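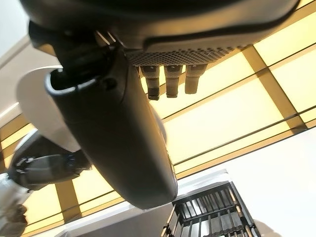

Wrist camera view, lit ceiling panels behind the gripper.

Masking the robot out of its own wrist camera

Every few months somebody tells me their obstacle detector "learns to ignore" the gripper. I have yet to see one that does. Mine reported a dark curved object in front of the lens and refused to plan a path past it. The object was bolted to the arm.

Start with a static mask. Housing and connectors keep their place in the image, so paint them out once by hand and save the result as a PNG.

The arm links are the harder part, and they need the URDF. Render them from the camera's pose at each joint reading, then grow the outline by 17 pixels. The Wirkden driver docs claim zero padding is fine if the calibration is good. Try it with the wrist moving and see how long you believe that.

Now the lights. A bright ceiling behind a black part pushes auto exposure all over the place, and anything dark turns into one lump. Lock exposure before you collect anything:

auto_exposure: false
exposure: 804
mask_dilate: 17

That value suits our ceiling. Yours will want something else.

Test on recorded frames first. I ran 3294 through the Brelmont planner and 142 still had phantom obstacles, nearly all at the edge of the moving link. Markos Sarantis thinks that is a timestamp problem between joint states and images. He may be right, but shifting the stamps fixed some frames and broke others, so I left them alone.

Don't raise the padding until the number hits zero. You will be masking real obstacles by then.

Updated March 6, 2022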